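Open day at Clondcombe

23/03/2021

Quick one, I have 30 minutes before I need to be out the door again. Went to the Kekix open day at the Clondcombe site with Luana. Parking was a mess, got there late, missed the welcome talk. Coffee was fine.

The arms

Three work tables set up in the main hall. Édi - sorry, Edileuza Rocha, she runs the handling team - did the demo we came for. Household stuff, soft things mostly. Soft is the hard part, she said, a box stays a box but cloth moves when you touch it. They do 300 grabs on one item before they swap it out. Nayara Conceição was on the laptop next to her reading off the attempt number, 746 for that week when we walked up.

Slower than I expected! You stand there kind of leaning forward, wanting to help. Luana asked if she could drive it and got a very polite no.

Best bit was the wrist camera feed on the big screen. You get the yellow gripper with its two black pads, right up against navy fabric, mesh padding and straps and a little zipper pull hanging there. I watched this more then the arm itself.

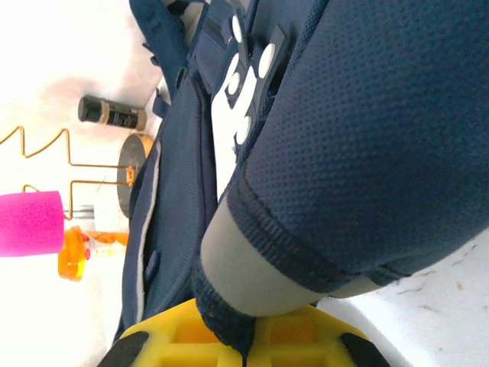
The other room

Bodik had a sorting line next door, loud, lots of kids around it. Stayed 7 minutes. Picked up a leaflet and lost the leaflet.

Next one is in June, sign up sheet is with Érica Vieira at the front desk. Im going, and leaving the house earlier.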